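Block in the Pot: setting up the kitchen task for club night
Wastwood Robotics Club, build notes, updated 8/25/20 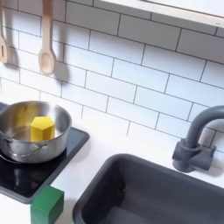
Yellow block in the pot, green cube on the counter by the cooktop.

Quick version for new members. Longer one is in the Rilik folder, read it before October if you want to run the arm solo.

What you need
Yellow block, green cube, the steel pot. Laptop with the Flulero script on it. Tape. Spare batteries for the e-stop remote (check them first, seriously).

1. Cooktop off at the breaker. Not just the knob or the touch panel. Breaker.

2. Pot on the cooktop, left side of the counter. Mark the base with tape so it goes back to the same spot every run. If the pot drifts the grasp drifts and you'll be chasing numbers all night.

3. Home the arm. Wait for the beep. Then load kitchen_pot, not kitchen_pot_old, somebody keeps running the old one.

4. Speed at 25 percent for the first 3 runs. Watch the gripper come over the rim. Too low = it clips the edge. Raise the approach height 14 mm and try agian.

5. Yellow first. Target is inside the pot, near the middle. Standing up counts as a full score, on its side is half, out of the pot is zero.

6. Green cube is the distractor for round one. Leave it on the counter, don't touch it between runs. Round two it goes in too.

7. Log every run. Failed ones too, those are the ones we need for the Derkach sheet. We want 200 total before the regional.

Stuff that goes wrong
Steel is shiny. Detector sometimes picks up the yellow reflection on the inside of the pot and calls it a second block. Fix: dim the overhead light, or raise the confidence threshold a bit in the config.
Blocks near the sink. Sink is dark and deep, depth readings get weird in there. Keep start positions away from it.
Arm stops halfway, no error. Cable. Its always the cable.

When you're done
Park the arm, blocks back in the bin, pot on the shelf. Copy logs to the shared drive, file name is date then your initials. Breaker stays off till the arm is unplugged.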